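About Skarex

Skarex writes software for robot arms that handle small, awkward things. We are a company of 19 people. We don't build arms, and we don't sell them. If you already own one and it does what you need, you should probably keep it the way it is.

Most of us came to this work after years of cleaning up other people's automation projects. We saw a lot of cells that ran fine on the day of the sign-off and then sat under a tarp. The hardware was rarely at fault. Usually somebody had promised that the software would "adapt," and it was never written down what that meant or how anyone would check. We still get suspicious when we hear the word, including when we say it ourselves.

What we make

Avau is our planner. It takes a goal, such as moving a tube from one rack to another, and works out a path for one arm or two without running them into each other. It is slower than some planners you may have seen in demos. It also stops and tells you when it has no safe path, and it keeps a record of what it tried.

Carrier is the layer underneath. It handles timing, joint limits, force limits and the handoff between a planned motion and a learned one. Customers hardly ever ask about Carrier on a first call. By the third call it is usually all they ask about.

Ukatel is our tooling for demonstrations and replay. It lines up hand motion, gripper opening and video on one clock, lets you step through a take, and flags the takes you should throw out. We wrote it for ourselves after losing most of a March to two clocks that had drifted apart. It is now the product people buy first, which we did not plan.

What we think about learned control

We use it. We also think it gets oversold. A policy that works on one bench, under one set of lights, with one brand of tube, has shown that it works there. We won't quote a success rate without saying what was moved, who set up the bench, and how many tries went into the number. Our standard bench test has 162 trials, and a person resets the rack between them. Failed trials stay in the report. So do the ones where the person resetting the rack made the mistake – those count against us too, since your staff will make the same ones.

Some jobs don't need any of this. If your parts show up in the same place every time, a fixed program will beat us on cost and on speed, and we will say so on the phone.

How a project runs

We work in four steps, and you can walk away after any of them.

1. We look at the job. You send us the parts and a plain account of what goes wrong today. About a third of what we're asked to automate would be better fixed with a different tray.

2. We do it by hand. Before anyone trains anything, a person does the task with a pair of hand-held grippers, working with the same kind of jaws the robot will have. If a trained person can't get a capped tube in and out of a rack this way, we don't expect a model to. Orange caps, a wire rack and a white board make up a normal day for us.
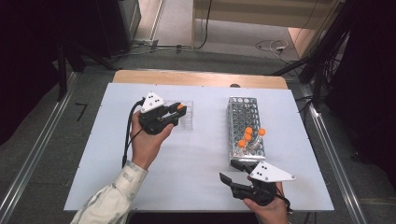 3. We train and plan. Demonstrations go through Ukatel, and the bad takes come out. Avau covers the long moves and the learned policy gets the last stretch near the rack, where contact matters. Carrier can overrule either one.

4. We run it at your place. The bench test is repeated on your floor with your people, and you get the raw logs along with the report. Expect the first numbers to be worse than ours. They always have been.

Support

Every install is looked after by the engineers who wrote the code for it. This limits us to 6 new projects a year. We have been told that doesn't scale – that may be right.

Page last updated Nov 1, 2021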